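**Wir suchen Mitbastler für Orna — zwei Hände, ein Tisch, jede Menge Bausteine**

Orna ist unser Roboter-Oberkörper, und Orna soll Duplo bauen lernen! Klingt nach Kinderzimmer, ist aber ganz schön knifflig: einen Stein aus dem Haufen greifen, drehen, gerade aufsetzen, so fest drücken, dass er hält, und dabei den Nachbarstein nicht umwerfen. Seit dem Frühjahr treffen wir uns dafür in der offenen Werkstatt Vustance, abends ab 18 Uhr, und wir sind inzwischen so weit, dass wir dringend mehr Leute am Tisch brauchen.

Gebaut wird auf einer hellgrünen Duplo-Platte, darunter liegt ein dickes graues Polster. Der Steinehaufen kommt an den hinteren Rand, davor legen wir einzelne Steine mit Abstand hin, damit die Finger dazwischenkommen. Und der Not-Aus steht immer rechts auf dem Tisch — das ist die einzige Regel, über die wir nicht diskutieren.

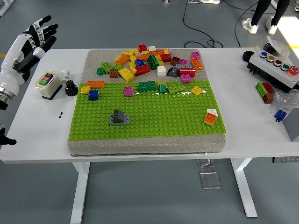

Subira Makokha meint dazu, man solle sich von den Fingern bloß nicht einschüchtern lassen, sie habe am ersten Abend auch nur Steine sortiert und am dritten schon eigene Griffe eingestellt. Am schwersten sei ihr gefallen, nicht ständig selbst hinzulangen, wenn ein Stein schief sitzt.

Was es zu tun gibt:

- Griffe vormachen, aufzeichnen und auswerten (bisher haben wir über 700 Versuche, bis Dezember wollen wir 2.000 schaffen)
- Kabel ordentlich verlegen, da ist noch Luft nach oben
- kleine Halterungen zeichnen und drucken
- Python-Skripte aufräumen, vor allem die Ordnerstruktur von Chu, unserem Aufzeichnungsprogramm
- Bauaufgaben ausdenken, gern auch gemeine

Programmieren können musst du nicht. Wer löten kann, wird mit offenen Armen empfangen, und wer einfach geduldig ist, genauso. Schön wären zwei Abende im Monat, drei Stunden am Stück, dann kommt man richtig rein. Mindestalter ist 16.

Geld gibt es keins, dafür Tee, Werkzeug, einen Schlüssel nach der Einweisung und die Gelegenheit, an einer richtigen Roboterhand herumzuschrauben!

Schreib einfach ein paar Zeilen an Danjuma Adeleke, Fach »Orna« am Eingang der Werkstatt, oder komm vorbei und klopf laut — die Klingel ist seit dem Umbau still.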